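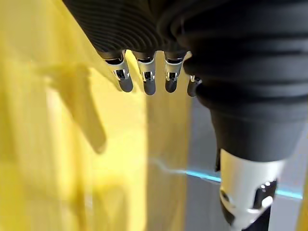 Figure 1. Ribbed black sleeve, silver finger segments and rounded black tips against yellow.

Surface Materials and Color Contrast
Sherif Zerouali and Madalena Godinho
Apr 15, 2026

Our project looked at how materials stand out from a plain colored background.

Method
We collected 148 survey answers from students in the Maseck building. Each person looked at Figure 1 for as long as they wanted and named the material they noticed first. We did not give them a list to choose from.

Results
73 people named the silver metal. Most of the others named the ribbed black covering, and several wrote about the difference between the narrow grooves on the palm and the wider bands on the arm. The smooth fingertips came up less often. A few answers mentioned the gap between fingers where the yellow shows through, and we kept those in a separate group.

Problems
We left 2 answers out of the groups above because we could not read the handwriting. Sherif sorted the rest and Madalena checked them. We disagreed on the word "rubber," which people used for both the sleeve and the tips, so we filed it under black covering.

Next step
In July we will repeat the survey with a blue background.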